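Rendeck hand-held gripper kit – set-up guide
Section 4: Fingers, wrap and first recording

Read section 3 first if the handle isn't put together yet. You need the handle, two fingers, the small hex key and the roll of grip wrap. Kit ships with one roll. Spares from Skavenex, order code on the bag.

4.1 Fitting the fingers

1. Power off. Unplug the cable at the handle end, not the hub end.
2. Slide the left finger onto its rail until it clicks. Flat side faces in.
3. Same for the right.
4. Start both screws by hand, then hex key. Snug is enough. The inserts are brass and they will spin in the plastic if you crank on them.
5. Squeeze the trigger all the way, let go. Fingers should open on thier own.

CAUTION – keep your other hand out from between the fingers during step 5. The spring is stiffer than it looks.

Note: if one finger closes ahead of the other, back off both screws, squeeze, hold, retighten. Still off? See section 7.

4.2 Wrapping the fingers

1. Wipe the inside faces with alcohol. Let dry.
2. Cut two strips, same length.
3. Start at the back edge, pull tight, go around twice. End on the outside, never on the gripping face.
4. Press down hard for a few seconds.

Loose ends are OK for practice. Trim them before you record anything you plan to keep – long threads catch on small parts.

Rewrap both fingers at the same time. One new and one old gives you a lopsided grip and parts will twist.

4.3 Calibration

1. Plug in. Wait for solid green on the handle.
2. Open the Xolalpa app, pick your handle, tap Calibrate.
3. Open the fingers fully. Tap Next.
4. Close them fully, nothing in between. Tap Next.
5. Readout should say 100 when open and 0 when closed. Off by more than 4 either way, do it over.

Calibrate again after every rewrap. Also after a drop, even a short one.

4.4 First recording

Start with a tray. Flat bottom, low rim, plain color. No shiny metal, the tracking doesn't like it.

1. Set the tray on a steady table. Clear the stuff you don't need.
2. Hold the handle over it with the fingers open and pointing down.
3. Tap Record, wait for the beep.

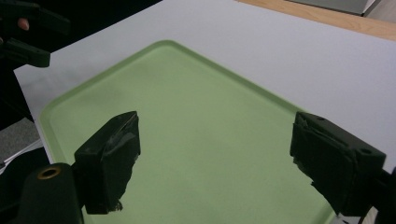 4. Move slow. Lower the fingers to the rim, close, lift a little, put it back, open. Then pull away and tap Stop.
5. Check the clip before doing the next one. Jumpy path means you moved too fast or the handle lost sight of the table.

Each clip is capped at 3600 frames. The app stops by itself after that and saves what it has. Warning tone plays a bit before.

Note: two people recording at one table is fine, but give each handle it's own name in the app first. Otherwise the clips land in the same folder and sorting them later is a pain.

CAUTION – don't leave the handle plugged in overnight. Battery gets warm on firmware 23 and older. Update is in the app under Settings.

Questions on this section: Nathalie Segers, Starkemis support desk. Include the serial number and the log file, please.

Related pages
Section 3: Putting the handle together
Section 5: Naming and exporting clips
Section 7: Finger alignment problems
Grip wrap – which roll to order
Firmware notes, July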